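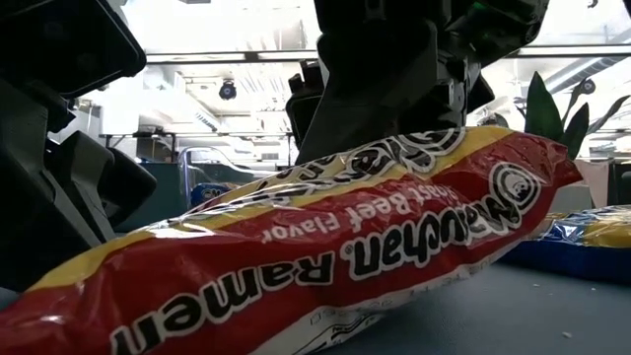 Home Day Trips Factories & Fairs Food Archive
Search this site Type and hit enter

Noodles on Parade: Open Day at Krishnan, Drultby

The 21 bus from Prornia takes 14 stops to reach Drultby, and I had plenty of time to think about what I was doing with a day off. I was going to watch instant ramen get put into boxes. I have gone farther for less. I once spent a whole afternoon at a museum of door hinges and came home with a tote bag.

Krishnan holds its open day every October, in the long building behind the Jestesport sports hall. If you follow the first set of signs you will end up at junior badminton, as I did. The people there were very nice about it. They pointed with their rackets.

Admission is free but you have to sign a sheet, take a sticker and hear about fire exits. There were three fire exits. One of them was the door we had just come in through, and it was introduced to us as if we'd never met.

The first room is all cardboard. Flat boxes, folded boxes, and a poster about boxes that I read twice while the group ahead of us finished. The handout gives the floor space as 2,605 square feet. It doesn't say whether this is a lot.

Then you get to the sorting benches, and I will admit I perked up. I'd expected gray trays of something beige. What you get is orange, red, yellow and blue, all of it shiny, tossed down at whatever angle it landed. I ate this stuff for most of my early twenties and never saw it from any distance greater than my own lap. From a few feet back it's almost festive, like a parade float that fell over.

The bench itself has a blue top with pale wood down both sides, and I'd have it in my kitchen tomorrow. The bin goes in the far corner. Packets go in the bin. I waited for someone to tell me there was more to it.

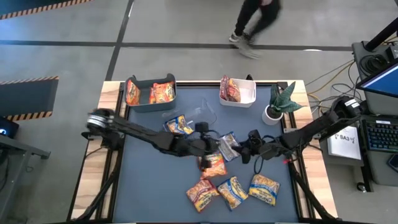
One visitor said her mother used to sort the pantry by color too, and that you could find the soup in the dark but never the thing you wanted. Our guide wrote this down, or wrote something down.

The hard part, we were told, is the wrapper. Noodles are a solid brick and behave themselves. The plastic around them is slippery, crinkly and bigger than it needs to be, so what you've picked up may only be a corner of the bag with the lunch still on the table. We were each handed a packet to try. Mine was chicken. I dropped it, and was given a second packet that had clearly been dropped before.

There was some talk of flavors as well. I'd have put roast beef with the reds and gone home early. Apparently sorting by color and sorting by flavor are two separate jobs, and mixing them up is how you get a shrimp problem. I didn't ask to hear more about the shrimp problem and I regret it.

The containers got less attention than they deserved. A teal bin with little cutouts for handles, a clear one set down crooked, a squarish white box, and a small white cup whose purpose I never learned. I liked the cup best. 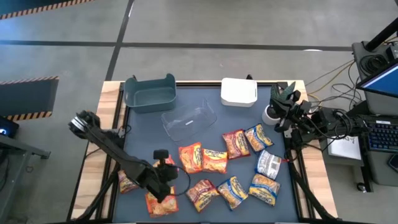 Went last year with two kids and would add that the line for the tasting table starts forming before the tour is over, so stand near the back of the group and leave early. Also they put out forks only. Bring chopsticks if you care.
(Posted by a reader, 9:40 p.m.)

Good tip, and I wish I'd had it. By the time I got to the tasting table there was broth. Plenty of broth, in a paper cup, with one pea.

The gift shop is a folding table by the coats. Pencils, a calendar, and mixed packets by the 14, at a price a little above my supermarket's. I bought the 14. Coffee is next door at Jestesport, from a machine, and the badminton was still going on. The last bus back to Prornia leaves at 5:50 p.m. from the other side of the road, where there's no shelter.

Contact Copyright Slow Bus Day Trips Back to top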